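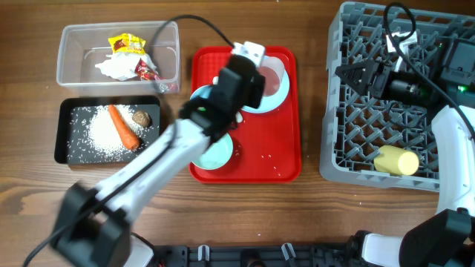

A carrot on a tray of rice grains, with a red tray alongside on a wooden tabletop.

Buying a Sideboard That Will Earn Its Place

August 2023

The sideboard went out of fashion for a while, mostly because builders stopped making separate dining rooms and people stopped owning the sort of dishes that needed one. Now it is back in the stores, often sold under other names. Angelovski calls its version a hall cabinet. Lavau lists three nearly identical pieces as a buffet, a credenza and a media unit, at three different prices.

The name tells you very little. Measurements tell you more, and the first one to look at is depth. Many of the cheaper models are shallow, made to stand under a television or in a hallway. A cabinet 17 inches deep will take most dinner plates and a good-sized serving platter lying flat. Measure your largest platter before you go shopping, then ask for the inside depth of the cabinet. The figure on the tag is nearly always the outside.

Height matters if you plan to serve from the top. A sideboard a few inches taller than the dining table is comfortable for most people standing with a plate in one hand. Low media units look good in photographs but mean bending down to the potatoes.

Then there is the space in front. Doors need room to swing, and a chair pushed back from the table needs room too. Mark out the cabinet on the floor with masking tape, open doors included, and live with it for a few days. In a narrow room, sliding doors solve the problem, although you can only get at half the contents at a time.

What it is made of

Solid wood is heavy, can be refinished and costs accordingly. The Sundudden in oak sells for $2,996 and takes two strong people to carry. Veneer over a good board core is a sensible middle choice. It stays flat through a damp summer and a dry winter, which wide solid panels do not always do. Look at the edges, particularly along the bottom of the doors, where cheap veneer lifts first.

Pull a drawer all the way out and turn it over. A bottom panel that is set into a groove on all sides will hold a full load of flatware. One that is stapled on from underneath will sag. Check the back panel as well – thin hardboard is common even on expensive pieces, and it is fine as long as it is screwed down and not just tacked.

The Skandness, at a little under $2,000, does well on all of this. It has two drawers, 4 adjustable shelves and a back panel thick enough to drill for a lamp cord. Its weak point is the legs, which are long and thin and bolt to small metal plates. Tighten them after the first month and again once a year.

Buying used

Secondhand sideboards are still cheap compared with tables and chairs. They are awkward to move, and sellers who are leaving a house often want them gone by the weekend. Expect dark finishes and brass handles. Handles are easy to change if the new ones use the same hole spacing, so take that measurement home with you.

Smell the inside before you agree on a price. Smoke and mothballs are hard to get out of bare wood, and a coat of shellac on the inner surfaces is a full day of work. Water rings on top are a smaller matter and can usually be sanded out of solid wood. On veneer, go carefully or put a runner over them.

Stores tend to clear their floor models in September, ahead of the holiday lines. Ask whether the delivery charge covers carrying the piece indoors – at several chains it ends at the curb.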